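Two Arms, One Countertop: Kitchen Robot Build Report
Project report, shared workshop course
Elsie Sowerby
Workshop partner: Kilian Koller
Advisor: Nadja Mösli
Aug 30, 2026

What I set out to do

I wanted a robot that could open a drawer. I know how that sounds after two terms of work, but if you have ever tried to get a motor to pull something gently you will understand why I kept the goal that small. The full plan was a two-armed setup on a bench in the Horent workshop (the shared space on the second floor, the one with the bad elevator), with one arm doing the pulling and the other reaching in for whatever is inside. We called it Hukance, which was a typo in the first folder name and then nobody could be bothered to change it.

Kilian did most of the metalwork and I did most of the software. We split the wiring, and we argued about the wiring. The budget was 800 dollars, and we spent 691 of it, mostly on motors. I'm pretty proud of that number, because Mansa Lamptey's group next to us blew through theirs before spring break and had to borrow our soldering station for the rest of the term!

The simulator came first

Nadja's rule for the course is that nothing with a motor bigger than your thumb gets powered up on the bench until the same move has run in simulation. I grumbled about this for weeks. I wanted to build! But the arms weren't going to be finished before March anyway, so I sat down with the simulator and started putting a kitchen together from the free models that came with it.

My first kitchen was ridiculous. I had a sink, a stove, two shelves and a bowl of fruit, and my poor laptop took so long to load it that I could go get coffee and come back. Kilian looked over my shoulder and asked which of those things the robot was going to touch. Good question. I threw most of it out and kept the counter and a few things to work around. The drawer unit stayed, obviously, and I left the toaster in as something large that the arms had to keep clear of.

The two arms in the simulator are different from each other on purpose. One has a plain gripper with flat fingers and the other has a hand with a whole set of jointed fingers. At the time we hadn't decided which kind to build, and I figured I could try both in the same run and save myself some work. (I did not save myself any work. You have to write separate control code for each, and the hand has so many joints that my config file ended up longer than my last English paper.)
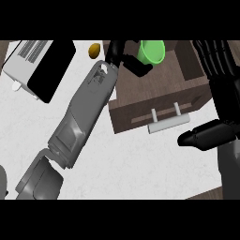 Reaching for the handle was the part I expected to be easy. The simulator knows exactly where the handle is, so you can ask it for the position and send the gripper there. My first version did just that, and the gripper flew straight at the drawer unit like it was angry at it. I had given it the point but no direction to come in from. What fixed it was adding a stop partway, a spot out in front of the handle where the gripper waits, turns to line up, and only then goes in slowly. I got that idea from Meinrad Mayrhofer, who fixes sewing machines at the other end of the workshop and told me to think about how I park my car.

After that I had a new problem, which was the other arm. If both arms move at once they want the same bit of air. I tried a proper collision planner for about 17 days and never got it to behave – it would either find no path at all or send the elbow way up and over in this huge swoop. In the end I did the boring thing and made them take turns. One arm moves, it parks, then the other one goes. It's slower and I don't care, it's so much easier to debug.

Gripper or hand?

We went with the gripper for both arms. I liked the hand a lot, I want to say that, and watching it curl in simulation is really fun. But every time I changed one finger I had to retune the others, and Kilian worked out what it would take to print and string that many joints and just put his pencil down. The gripper has one motor. It opens and it closes. For a drawer handle that's plenty.

What I'd like to try someday is a three-fingered version, somewhere in the middle. I have a sketch of it in the back of my notebook and Nadja says it's worth a follow-up project.

Building the real ones

The frames are aluminum bar stock from the scrap bin plus printed joints. We went through a lot of printed joints. The first batch split along the layers as soon as the shoulder carried any weight, so we turned the parts on their side for printing and made the walls thicker, and those have held up since. The motor drivers are from Storner and they're fine, although the manual has the pin labels upside down compared to the board, and I will never get that Saturday back.

Kilian's shoulder bracket deserves its own paragraph. He cut it by hand out of one piece of plate, filed every edge, and then found out it was a mirror image of what we needed. So he made another one, and we used the mirror one on the second arm. I'd like to claim we planned it that way.

For the bench itself we screwed an old cabinet drawer unit to a board so it wouldn't slide. The handle on it is a cheap bar type I got at the hardware store. I measured it with calipers and changed the simulated one to the same length, which took five minutes and probably helped more than anything else I did that month.

What worked and what didn't

The drawer opens! It doesn't open every time, but it opens often enough that people who walk past stop to watch. When it fails, it almost always fails the same way: the fingers close a little above the bar, slip off, and then the arm pulls back very confidently holding nothing. I'm fairly sure this is slop in the elbow joint. In simulation the joints have no slop at all, so the code never had to deal with it, and on the bench the gripper can end up a finger's width away from where the program thinks it is.

I added some wiggle room by having the gripper open wider and come in a bit lower. That helped with the slipping but then it started bumping the drawer front on the way in. So there's a sweet spot, and I found it by trying values until it stopped bumping, which I realize is not very scientific. Nadja asked me to write down how I picked the number and that's how I picked it.

Friction was the other big gap. My simulated drawer slides like it's on ice. The real one sticks, lets go, and then shoots out and rattles the whole board. We waxed the runners (candle stub, works great) and I slowed the pull down, and now it's mostly smooth except on humid days.

The second arm can reach into the open drawer and that's as far as we got. I had hoped to show it picking something up and setting it on the bench, but the wrist motor on that arm started skipping in the last week and the replacement from Ghanem came with the wrong shaft. It's sitting in a bag on my desk with a sad little note on it.

If I did it again

I'd build one arm first. Two arms meant 2 of every mistake, and most of what I learned I learned on the first one. I would also put slop and sticky friction into the simulator from the start, even if the numbers were guesses, so the code would have to cope with a bit of mess before it ever met the bench.

And I'd label the cables. We used masking tape and a pen, the tape fell off in the heat, and by summer we were tracing each wire with our fingers and saying the colors out loud to each other. Kilian has since bought a label maker with his own money.

The code and the joint files are on the workshop's shared drive in the Hukance folder. The arms are staying on the bench through the fall so the next group can have them, and if you use them please check the elbow screws on the left one before you power it up. They work loose.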